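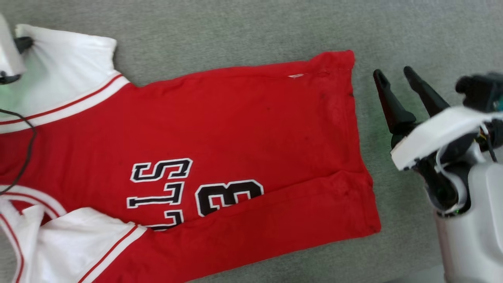
Fig. 1. Two-arm kit, garment task. Left gripper on the shoulder panel, right one open past the hem.

Unit 3 handout: would you buy it?
G. Cárdenas, October

Kit under review: Vuverard two-arm kit, sold through Idaletti. List price 4000, arms and grippers, cameras extra (check the quote, easy to miss). Rival for next week is the Bravo, same form, so keep your numbers tidy.

Why a jersey. Slippery, stripes, big print, panels in two colors. Towels are too kind to any kit. Sellers love towels.

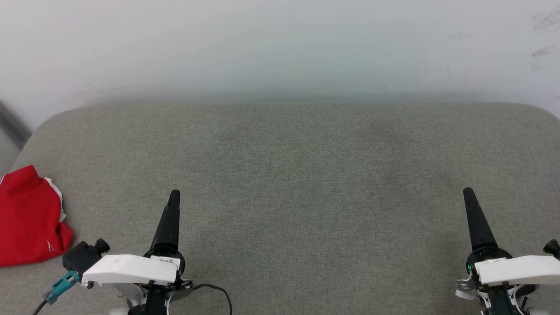 Scoring. 10 tries per group, fresh crumple each time. Write down:
- time to first grip
- drops
- times a person had to step in
Max 160 seconds per try, then stop, mark it a miss. Dont restart the clock after a drop!! Stasia's group did last term and the whole table was useless.

Fingers: long, tapered. Good for getting under a hem. My worry is thick seams, see what you get. Also watch the cables, slack matters when the arms cross. Note any snag, even if the try suceeds.

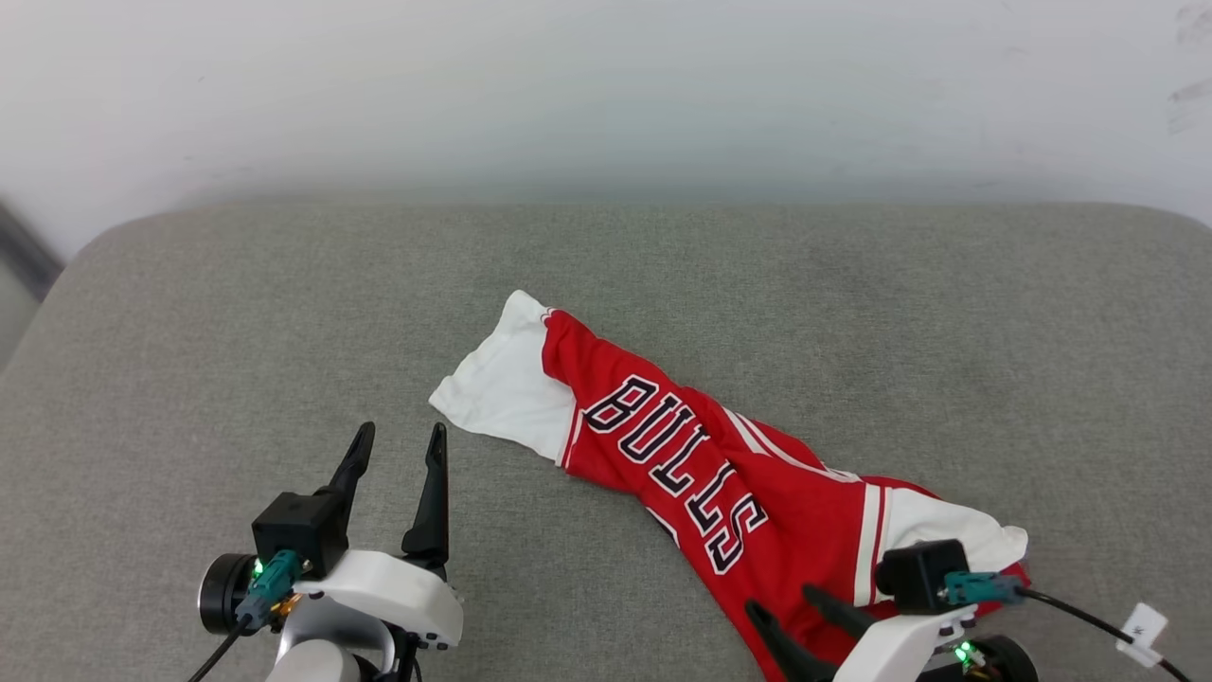
Service plan, read before class. 3 tiers. Spare fingers only in the top two. Phone help closes at 4 pm, which is no use to a night shift.

Hand in: one page, your table, plus a yes or no on buying. "It depends" gets half marks. Name the job you'd buy it for and who fixes it when it breaks.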